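The blue table collects everything, and twice a year I clear it. January was the last time, so it was due. The off-white basket with the little holes is for anything black and rectangular until I work out what it charges.

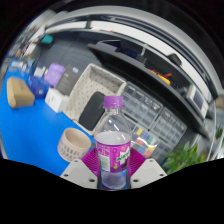
Neema Were wrote in to say that baskets only move the mess, and that she throws out any cord she can't match in 2 minutes. I may try that. I kept 51 cables after the last round and have used almost none.

Drinks go back to the kitchen first – a bottle with a purple cap has no business next to electronics. Mugs go after that.

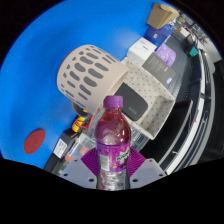
Then wires. I tie each bundle and put a strip of Millix tape on it with the date, 22/06/2026 this time. Small boxes with labels stay as they are. The clear containers I still haven't sorted, and they can wait until the table is wiped down.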